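November 13, 2022
Workshop notebook, apple drying, batch 6

Carried on with the Kudden apples from the Treketham orchard. Same slicing as last time, 5 mm rings, skin left on. Started with 500 g of rings per tray after coring. Dipped in lemon water for two minutes, drained on the rack, then into the dryer at 57 C.

Weights, tray A
Start: 500 g
After 3 hours: 264 g
Finished: 93 g

Tray B got the same treatment but sat on the bottom rail. It lagged all afternoon and I moved it up after the second weighing. The fan filter was clogged again. Cleaned it with the soft brush. It was last done in July, too long to leave it.

The Lungu rings (older stock, mealy) browned at the edges even with the dip. Taste is fine, a bit flat. I would not use them for the gift bags. The Kudden rings stayed pale and bend without cracking, so I'm calling those done. They go into jars tonight with the lids on and get shaken once a day for a week. If the glass fogs up, they go back in the dryer.

Fledanholm scale drifts when the heater is on next to it. Zero it before each tray, or move it to the other bench. I lost two readings on tray B this way and crossed them out.

Fruit basket and table by the wall:
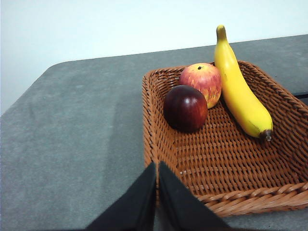
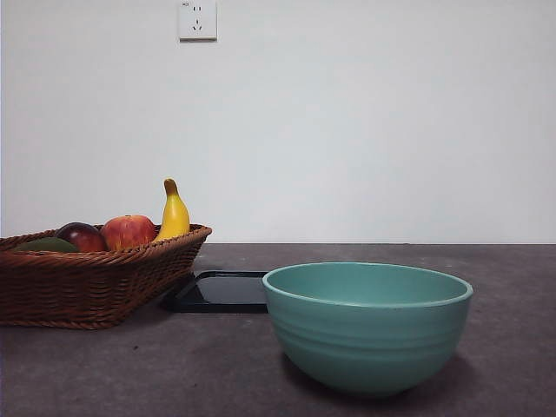 To do
Reweigh the jars after conditioning.
Try 4 mm rings at the same temperature.
Order a spare filter for the dryer.
Make new labels. The old ones peel off when the jars are wiped.
Ask Treketham if there are any Kudden left in cold storage, one crate is enough.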